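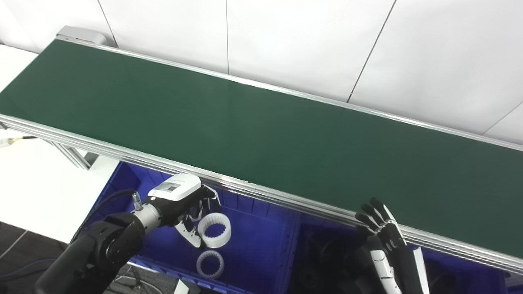

Inicio Capítulos Glosario Índice analítico
Lectura: 6 min
Última actualización: Dec 9, 2019

Capítulo 7
De la administración a la política electiva

7.1 Planteamiento

El acceso a un cargo electivo suele estudiarse a partir del momento de la candidatura. Este capítulo adopta un punto de partida anterior y examina los años de trabajo en puestos de apoyo: secretarías, gabinetes, oficinas parlamentarias y servicios técnicos de los partidos. Se denomina carrera de gabinete a la trayectoria en la que al menos un puesto de este tipo precede a la primera elección.

La definición excluye dos situaciones próximas. La primera es la del funcionario que pide una excedencia para concurrir a las urnas sin haber ocupado un puesto de confianza. La segunda es la del cargo electo que, tras perder su escaño, pasa a asesorar a otro. En ambos casos hay contacto entre administración y política, pero el orden de las etapas es distinto y los mecanismos de selección no son comparables.

7.2 El caso de Stodside

La asamblea de Stodside conserva un registro continuo de su personal de confianza. Imogen Sedgwick trabajó con 2,265 expedientes, de los cuales 313 corresponden a personas que más tarde obtuvieron un escaño. El registro indica la fecha de nombramiento, la oficina de destino y el nombre del titular que propuso la contratación. No recoge el salario ni la afiliación, de modo que ambas variables deben reconstruirse con otras fuentes.

Sedgwick distingue entre puestos de agenda y puestos de expediente. Los primeros comportan trato diario con el titular; los segundos, elaboración de informes y seguimiento normativo. Su tesis es que el puesto de agenda proporciona contactos dentro del partido – y con ellos, una posible candidatura –, mientras que el de expediente favorece la permanencia en la administración.

Ghada Khalaf ha discutido esta lectura. En su opinión, la clasificación depende en exceso de la denominación oficial del puesto, que en Stodside cambió varias veces sin que variaran las tareas. Khalaf propone tomar como criterio la duración del vínculo con un mismo titular y aplica esta regla a una submuestra de 200 expedientes. La diferencia entre los dos grupos se reduce, aunque no desaparece.

7.3 Vínculo familiar y vínculo de partido

Una parte de las carreras de gabinete comienza en la oficina de un pariente. El fenómeno plantea un problema de medición: el apellido compartido es un indicador imperfecto, pues omite el parentesco por matrimonio y produce coincidencias falsas en distritos pequeños. El archivo Karppinen, reunido a partir de necrológicas y actas de sesiones, permite corregir parte de estos errores, pero su cobertura es desigual antes de la reforma electoral.

Conviene separar además la herencia del distrito de la herencia del cargo. En la primera, el sucesor se presenta por la misma circunscripción; en la segunda, alcanza una posición equivalente por otra vía. La distinción se retoma en el apartado 7.5 al tratar el distrito de Londance.

Términos clave: carrera de gabinete; puesto de agenda; puesto de expediente; herencia del distrito.

Anterior Siguiente Volver al índice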